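List archive: kitchen-fittings
Subject: Re: Wall racks for plastic cups - sideways or upside down?
From: Réjean Landry
Date: Mon 22 October

Nyokabi Mollel wrote:

> We are replacing the cup shelf in the shared kitchen at Brekuvgate with a
> wire rack screwed to the wall. The cups are tall plastic tumblers, the
> see-through kind. Two questions. Do people store them on their sides or
> rim down? And is there any trouble mounting a rack over wallpaper? The
> paper is in good condition and I am not allowed to take it off. Ratree
> thinks we should glue a batten over it and screw the rack to that.

Nyokabi,

Taking the second question first. Do not glue anything to wallpaper that is going to carry a load. The glue holds the paper and the paper holds the wall only as well as the paste does. Screw through it into something solid. Cut a small cross in the paper with a sharp blade at each hole, fold the four flaps back, drill, set the plug flush, then fold the flaps down again before the bracket goes on. If you drill straight through, the bit can catch the paper and twist it, and with a printed pattern the tear shows past the edge of the bracket.

On plasterboard, find the studs. If the stud spacing doesn't suit the rack, put a batten across two studs and screw it at both. Ratree's batten is fine, in other words, with screws in place of glue.

On cup position: I have used both and now store them on their sides. Rim down on parallel wires works if the mouth is wide enough to bridge at least two wires at every angle. Tapered tumblers pass that test at the rim, but they get knocked by anyone reaching past them and they are light enough to go over. On its side, a cup settles into the gap between two wires and stays there. 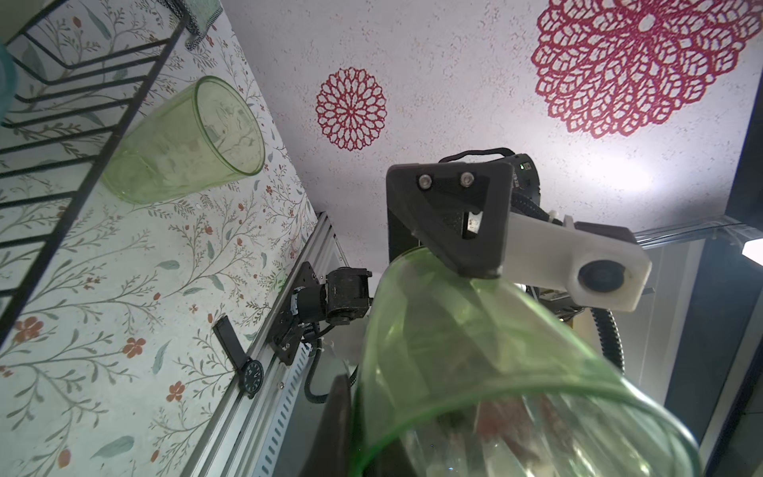

The wire gap matters more than the rack depth. Too narrow and the cup rides on top and rolls. Too wide and it drops until it wedges, and then you are pulling on the rim to get it out, a good way to start a crack in thin plastic. Lay the cup across the wires before buying and push it sideways with a finger. It should rock and come back.

Point all the mouths the same way, toward whichever side people reach from. Pitch the rack slightly so the mouths are the low end. Over 5 degrees and the cups start to creep, so stay below that or fit a stop wire at the front.

Cloths: hang them above the cups only if they are dry cloths. A damp one drips into the rack and keeps the air around the cups wet. We had a cloudy film on ours at Midel from June on, and moving the dishcloth to its own hook was the only change we made before it stopped. The film itself came off with warm water and vinegar. Scouring pads leave fine scratches that look much the same as the film and do not come off.

Raed Smadi asked off-list about coated wire. Black coated racks are fine until the coating is nicked at a weld, and after that the rust works along under it. Check the welds on the underside when you unpack it. I sent 2 back to Ruangrit for this, out of an order of 9 - the replacements were sound.

Mounting height I would take from the shortest regular user. Have that person reach up with a flat hand and set the bottom wire at the wrist. Anything hung lower on the same wall, a clock or hooks, should be clear of the drip line.

If you measure the cups (rim diameter and length) and post the numbers, I can work out the gap you need.

Réjean

--
We use cookies to keep you signed in to the archive. Accept | Settings
Contact the list owner | Copyright Nenduten list archive | Back to top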